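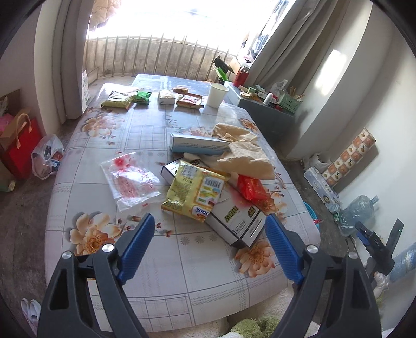 Fig. 6. Table de tri, mâchoires ouvertes devant les articles en vrac

4.2 Premier tri avec la pince Flavik

Prenez votre temps, les premiers jours servent à cela : la pince vous évite de vous pencher sur la table, mais c'est toujours vous qui choisissez.

1. Ouvrez les mâchoires en grand avant d'approcher du tas.
2. Commencez par l'article du dessus et serrez entre les 2 patins bleus, sans écraser.
3. Déposez, puis rouvrez doucement.

Note : après 50 prises, faites une vraie pause et passez le relais à un collègue.

Attention : gardez les doigts hors des mâchoires, même à l'arrêt.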